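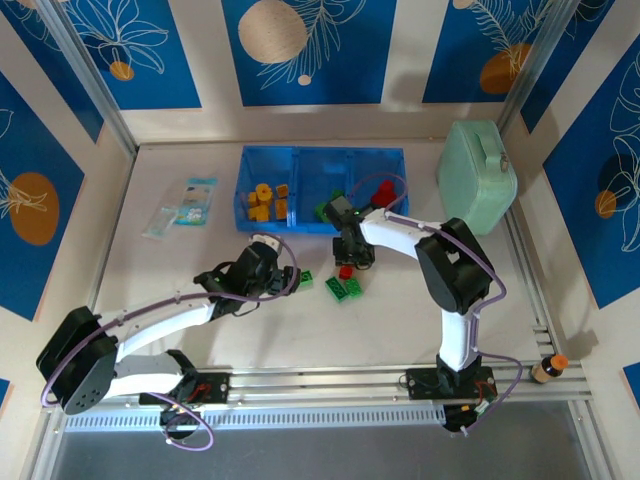
Figure 1. Both arms at the sorting table, with the three-part bin at the back.

Galtura: Two Arms, One Bin
Final report, Robotics Project Course, Semer Technical School
Apr 17, 2018

What we set out to do

Our team wanted two robot arms to tidy up a table together. The task is easy to explain to anyone who walks in: there are colored blocks on the table, there is a blue bin with three compartments, and the blocks have to end up in the bin sorted by color. Yellow goes in the left compartment, green in the middle and red in the right. A five-year-old can do it, and we spent most of a school year finding out how much a five-year-old knows!

We called the project Galtura. The control program, which we wrote ourselves, is called Todex, and the part of it that opens and closes the grippers is called Bite. Bite started as a nickname for one very badly behaved function and then it stuck.

The setup

The arms are mounted on the aluminum rail along the front edge of the table, one on each side, and they reach in toward the bin at the back. Each has a black gripper with jointed fingers. We picked the front rail in October after trying one arm on each short side, where they could both reach the bin fine but kept getting in each other's way over the middle of the table.

The purple cables run along the outside of the arms. Our first version had them pulled tight, and a tight cable tugs on the wrist when it turns. Now they hang in wide loops. It looks a little wild, but the wrist angles got much more repeatable, so the loops stay.

How Todex decides

Todex keeps a list of every block it thinks is on the table. For each one it stores a color, a position and a guess about which arm is closer. Then it hands out jobs. The rule we ended up with is short:

1. The closer arm gets the block.
2. Only one arm may be over the bin at a time.
3. The other arm waits next to its own next block, low and ready.

Rule 2 was the big one. Before we had it, both arms would head for the bin together and we had to hit the stop button. We tried splitting the bin in half with an imaginary line, but the middle compartment belongs to both arms and the line never worked there. Taking turns is slower on paper – but in practice it was faster, because we stopped having to restart runs.

Rule 3 was added late and we love it. An arm that waits beside its next block looks like it is thinking, and it saves a couple of seconds on every turn.

Bite

Picking up the blocks was harder than moving the arms. We have cylinders, rectangular pieces and plastic building bricks, and each kind wants to be held differently. A cylinder can roll away if one finger touches it first. A small brick can tip if you grab it too high. Bite closes the fingers in two steps: a slow close until both sides touch, a short pause, then a firmer squeeze. If the fingers close all the way, there was no block between them, and the arm backs up and tries again.

Bricks that lie right next to each other were our worst problem. The program saw two green bricks side by side as one long green brick and aimed for the crack between them. Our fix was to try the end of any long shape first. It is not elegant, but it works on most layouts.

Testing

We ran 223 full runs over the last 8 weeks of the course. A run counted as a success if every block was in the correct compartment and no person had touched anything. We gave each run a limit of 60 seconds per block, which sounds generous until you watch an arm miss the same small red brick again and again.

Yellow was the most reliable color by a long way, and it usually filled up first. Green was second. Red gave us trouble for weeks, and the cause was in our color settings: under the room lights, red and orange were nearly the same to the program. We moved the threshold and retested everything, and the red errors dropped to 7 for the whole final round.

Most of the remaining failures came from blocks dropped on the divider between two compartments. They balance there for a moment and then fall to whichever side they like. We raised the release point, then lowered it, and lower was clearly better.

What we would do next

Handing a block from one arm to the other is at the top of our list. At the moment, a block that one arm cannot grip well is simply tried again by the same arm, even when the other one has a better angle. We have a rough version of the hand-off in Todex, and it has worked a few times with the larger bricks. There was a lot of cheering.

We would also like to sort by shape as well as color, and to start a run with the bin in a random spot. Todex still expects the bin at the back center of the table, and moving it even a little means measuring the compartments over again by hand.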